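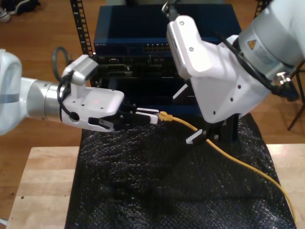
Buy them ready made, Ovidiu Ursu told me, and spend the evening on something else. Sound advice. I ignored it for most of a winter -- crimping my own leads at the kitchen table, swearing, snipping the end off, starting again.

He was right about the short ones. Short leads, patch leads, whatever you call them, cost next to nothing and the plug is on straight. Long runs through a wall are another matter. You pull the bare cable, then put the ends on, and there's no getting out of it.

So, the home rack. It used to be a thing for offices with a humming cupboard. Now it's in box rooms, under stairs, in one case I know of (Munness, top floor flat) at the foot of a bed. People want their films and photos on their own machine. They want the telly to stop buffering. And they want, I think, a row of lights that blink because they plugged them in. Fair enough.

An open frame is the usual way in. Posts, square holes, bolts. No doors, no sides, so you can get your hands in. Dust gets in too. You'll hoover more than you used to.

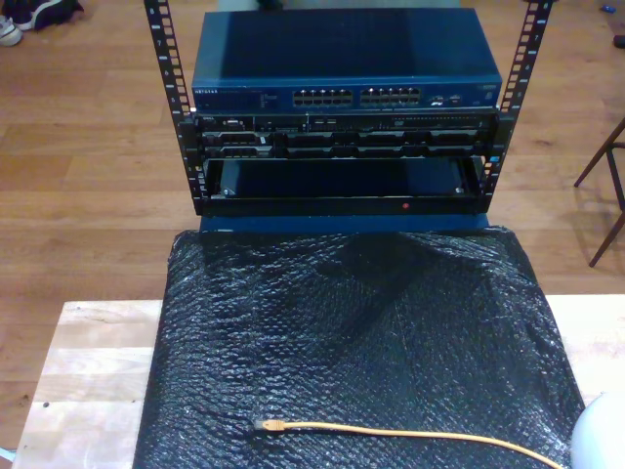

Photo: Clistetska

Switch at the top, server under it, a shelf at the bottom for the odds and ends. Good order for a small rack. The sockets end up where you can reach them and the shelf takes whatever has no ears to bolt on. Read the numbers up the rails before you lift anything. I didn't, first time, and had to shift a server up one hole on my own with a screwdriver in my teeth.

Now colour. Argument every time. Urbańczyk, the shop I get my cable from, will sell you any shade you like and has no opinion. I have one. Yellow for anything that moves -- the leads you swap, borrow, take to the other room. Grey for what stays put. You can find a yellow lead in a dim cupboard with your glasses off, and you won't pull the wrong one at midnight and cut off the whole house. Label both ends as well. Both ends! A label at one end is half a label.

Boots, the soft bit over the plug. They save the little clip from snapping when you drag a lead backwards through a nest of others. They also make the clip a pig to press when the sockets are packed in tight. Slim ones are better. Try one in your own switch before you order a bagful, becuase they vary.

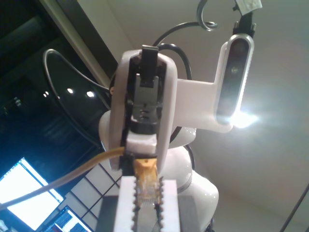
Clear plug, yellow boot: the gold contacts show at the end.

Clear plugs are worth having if you do make your own. Look in through the plastic before you squeeze. Are the wires in the right order, and do they go right to the end? If one's short, pull the lot out and trim again. Don't hope. The tester I use is a Nasent, a plain little box in 2 halves with a light for each wire, and it has been ruder to me than any teacher.

Leave slack. A loop behind the rack, enough to slide the server out without unplugging it. Tie it with the fabric strips, not too tight, and keep the plastic ties for the garden.

My own lot went in last February. Its still not tidy. There's one grey lead I can't account for and I'm not pulling it to find out.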